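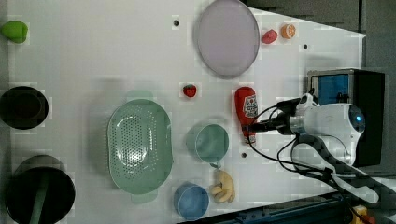
*Half an orange, a lavender plate and a black bowl.*

# The Piano at Number 66

My aunt rang in February to say she had sold the piano and would I come and help get it out of the house. I asked who had bought it. She said a man from Wutska, fifty miles off, who had seen the card in the post office window while he was waiting for his tyres to be done. He had offered her £50 and she had asked for £100, and they had stuck at £66 because that was the number on the front door and he thought it was funny.

I took the early train to Mapplebeck and then the 926 bus, which stops at the end of her road if you ask the driver and goes straight past if you don't. She was waiting at the gate in her gardening coat. It had been raining all week and the path was slippery. She told me to mind the third slab, which had been loose when I was a child.

The piano stood where it always had, against the wall between the front room and the stairs. It was a plain brown upright with two candle holders that had never held candles. My uncle had played it on Sundays. He knew four hymns and one dance tune, and he played the dance tune as slowly as the hymns, so that visitors sometimes lowered their heads. He had been dead for six years. In all that time I don't think she had lifted the lid except to dust the keys.

"It'll want emptying," she said.

I didn't know what she meant. She opened the top and took out a biscuit tin, then a folded blanket, then a long brown envelope with a rubber band round it. The rubber band broke as soon as she touched it.

"That's his," she said. "He thought I didn't know about it."

She put the envelope on the sideboard and went to put the kettle on. I measured the doorway with the tape from her sewing box. The piano was wider than the gap by the thickness of my thumb. I measured again and got the same answer. When I told her, she said it had come in through the window.

"Which window?"

"The big one. They took it out, frame and all. It took them a day and it was snowing."

I rang the man from Wutska. He was already on the road with a van and his brother-in-law. I explained about the window. There was a long silence and then he asked if the door itself came off. I said I would look.

The door did come off. It had been painted so many times that the screws were only dents, and I had to scrape each one clean with a kitchen knife before the screwdriver would bite. My aunt held the door while I worked. She is a small woman and the door was heavy, but she wouldn't let me prop it on a chair. While she stood there she talked about the envelope.

Before they were married, she said, my uncle had been offered work in Delolano. It was a good job at a boatyard there, with a room over the office. He had the letter and he had the ticket. The boat was called the *Mernunano* and it left twice a month. He had told her all this on a bench outside the library, and said he was going to turn it down, and she had said he must do as he liked. That was all they ever said about it.

"And he turned it down," I said.

"He told me he'd sent the ticket back for the money. We bought the piano with the money. That was what he told me."

The last screw came out and the door dropped an inch on to her shoe. She said a word I hadn't heard her use before. We walked the door into the kitchen between us and leaned it on the cooker.

When we measured again, the piano would go through with a little to spare on each side, as long as the candle holders came off as well. She fetched the small pliers. She did those herself, and wrapped them in a tea towel, and then said she might keep them.

"He's paid for them," I said.

"He hasn't paid for anything yet."

We had our lunch on our knees, because the table was covered with things that had been on top of the piano. It was cheese on toast and then an orange, which she cut across the middle instead of peeling, the way she always did. She gave me a teaspoon to eat it with. I asked if she was going to open the envelope.

"I've opened it," she said. "I opened it in the first year. I was looking for the tuner's address."

She wiped her hands and reached across for it, and passed it to me. Inside was a letter on thin paper from the boatyard, with a drawing of a crane at the top. It was three lines long. It gave the wage and said to bring his own boots. Behind it was the ticket. It had never been sent back. It had a hole punched in one corner and the name of the boat printed in blue, and on the other side he had written a shopping list: lamp oil, string, soap, something I couldn't read.

"So where did the money come from?" I said. "For the piano."

"Well, I don't know, do I? He can't have had it. He hadn't two coins to rub together."

"Didn't you ask him?"

"I'd have had to say I'd been in the piano."

I turned the ticket over a few times. I had always thought of my uncle as a man with nothing much behind him. He fixed gates. He cut the hedge on the same day every year. I tried to think of him on a boat and could only get as far as the boots.
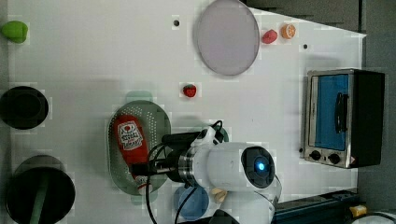

*The plate again, with the orange slice to the right of it.*

The van came a little after two. The man from Wutska was younger than he had sounded, and his brother-in-law had a bad back, which he told us about before he said hello. They had brought a flat trolley and a roll of carpet. The man lifted the lid and played a few notes with one hand. Several of them made no sound at all. He nodded as if that was what he had hoped for.

"Do you play?" my aunt asked him.

"No. It's for my daughter. She's seven. She wants drums, so we're starting with this."

He counted the money out on the arm of the settee. My aunt picked it up, folded it and put it in her coat pocket. She was still wearing the coat. Then she told him that the candle holders were extra.

"Extra how much?"

She thought about it. "You can have them if she sticks at it," she said. "Come back in a year."

He laughed, and then saw that she meant it, and said that was fair.

It took the four of us the best part of an hour. The brother-in-law gave directions. The piano went down the hall easily enough and stopped at the front step, where one of the castors came off and rolled under the hedge. I lay on the wet grass and got it out with a rake. After that we carried more than we pushed. At the third slab my aunt shouted, and we all stopped, and lifted, and went over it like people stepping over a dog. All the strings hummed when we set it down in the van. You could hear them after the doors were shut.

She didn't wave. She stood at the gate until the van had turned the corner, and then she bent down and pulled up a dandelion.

There was a pale patch on the wallpaper in the shape of the piano, and on the carpet four deep dents, and a good deal of fluff. We found a pencil, a curtain hook, a Christmas card from people she couldn't place, and a coin so old that it was no use in any shop. She swept up the rest. I put the door back on. It had hung badly for years and it hung worse now, so I took it off again and packed the bottom hinge with a bit of card, and then it closed with a click. She opened it and shut it several times.

"You could put a bookcase there," I said, about the gap.

"I could put nothing there. I could walk straight through to the stairs."

She tried it. She walked from the window to the stairs and back again in her coat. Before, you had to go round by the settee. I suppose she had gone round by the settee for forty years.

My bus was due at ten to six. She made me a sandwich for the train and asked if I wanted the envelope. I said it ought to stay with her. She said she had nowhere to keep it now. In the end we put the letter in the biscuit tin, with the buttons, and she stood the ticket on the mantelpiece against the clock, with the shopping list facing out.

"What's the last thing?" I said. "On the list. I couldn't make it out."

She didn't need to look.

"Gloves," she said. "He never got them. I ended up knitting him some."

She came with me to the end of the road, and when the 926 came round the bend she stepped off the kerb and put her arm out, in case I didn't do it right. The driver opened the doors and asked where I was going. I told him the station at Mapplebeck. I found a seat on her side, but the windows had steamed up, and by the time I had rubbed a space clear we were past the church.

She rang two days later. The man from Wutska had sent her a letter with a drawing in it from the little girl. It was of the piano, she said, or it might be a cow. She had put it on the wall in the middle of the pale patch, and could I bring some drawing pins when I came next, because she had used a plaster.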